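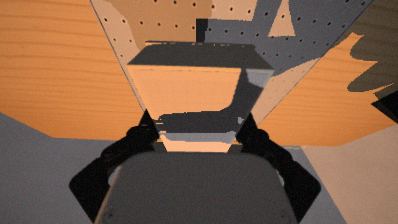 Opening, keep it short. Say who I am, thank Chang-ho Maeng for the slot. Then the question: can a machine put things away in a garage or a small shop yet?

My answer is partly. Picking up a box is in decent shape. Two fingers, a box with flat sides, squeeze and lift. We ran 531 grasps in simulation at Koltby before February and 222 of those went on to a full put-away. The rest stopped somewhere between the grasp and the shelf.

Pause here for the numbers.

Where it goes wrong:
Shadows. A dark jagged shadow across the front of a box can look like an edge to the software. People never think about this when they tidy up.
Pegboard. Lots of small holes, all the same. Hard to tell which row you are looking at.
Soft things. Rags, gloves, bags. We have not started on these.

Cleva story — the shop asked for six chores and we said yes to one. Boxes only. Tell them why the sweeping got dropped.

Time matters too. A person clears the bench at Lasstead in 20 minutes and then goes to lunch. Our arm is slower and somebody has to watch it.

If asked about price, send them to El Ouafi after the session. I don't have the current quote.

Next slide is the gripper pads.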